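Kitchen workshop notebook
January 2023

Starting this entry late in the evening with a cup of tea next to me, which I'm mentioning because the tea is part of the experiment. The question I've been turning over since the holidays is whether I eat at night out of hunger or out of habit, and those of you who share this notebook have heard me go back and forth on it so many times that I thought I'd better write something down and stick to it for once.

Where things stand. I've kept the weight off for nine years, give or take the bad stretch in August when we were moving and every meal came out of a bag. I don't want to lose any more. What I want is to stop the slow creep that comes after dinner, when the dishes are done and the house is quiet and I find myself standing at the counter with a sleeve of crackers, not even sitting down for them. It's never the meals that get me. I could eat your good pot roast every night of the week and be fine.

So the plan, as we talked it over at the Sornura table: when the urge comes, make tea, set the timer for 60 minutes, and write down what I wanted and how badly. If I still want it when the timer goes, I have it, on a plate, in a chair. No forbidden list. I've had enough forbidden lists to paper the hallway, and every one of them ended with me eating the thing on it in the car.

First evenings: mostly crackers and peanut butter, one night of cold noodles. I wrote "wanted it a lot" next to nearly everything, so my scale needs work. Somebody suggested scoring from one to ten and I resisted because it felt like school, but a word like "a lot" doesn't tell me much when I read it back the next morning over oatmeal.
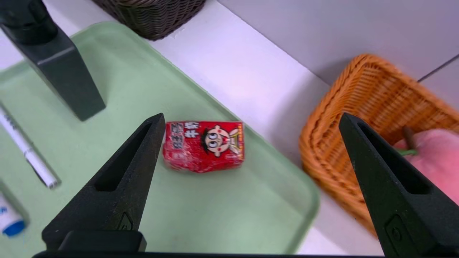
The timer itself is a bigger help than the tea. I had been using the one on the stove, which beeps until you go turn it off, and of course going to turn it off puts me right in the kitchen again, two steps from the cupboard. I've switched to the little Promico one that I can keep by my chair. It has a soft ring and twice I've slept straight through it, so I count those as a win, though I can hear some of you saying that dozing off in front of the television isn't exactly a skill.

A note on dinner, while I think of it. I went back through the pages and the worst evenings came after the lightest suppers. I know! We have all said this to each other a hundred different ways, and I have nodded along and then gone home and had soup and half an apple because I'd had cake at lunch. Going to try a proper plate every night for the rest of the month, with beans or eggs or chicken on it, and leave the bargaining alone. I'm not counting calories for this. The last time I did, I got it into my head that an evening snack had to be 1,000 calories before it was worth worrying about, and you can guess how that went.

The Delić cookbook has been good company here. The stuffed cabbage takes forever but it keeps well, and a bowl of it holds me in a way that salad never has. I left out the bacon and put in more paprika and a spoonful of vinegar at the end. Would make again, with less rice. My copy falls open to that page now and the page is a disgrace.

One slip to record, since this is supposed to be the place for it. After the long family supper at the Mukden I came home full, really full, and ate 2 slices of bread and jam anyway with my coat still on. Didn't make tea, didn't set anything. I was wound up from the talking, I think, and a bit sad about the drive home. I wrote it down the next day and didn't skip breakfast to make up for it, and that second part is new for me. In the old days one slice of bread in a coat would have cost me a week.

Still to do: the one-to-ten scale (all right, I give in), a fresh box of the mint tea because the chamomile tastes like a hay loft, and a column for who I'd been with that day. I have a hunch about that column. Also need to move the crackers to the high shelf behind the flour, and bring the cabbage recipe next time for whoever asked for it.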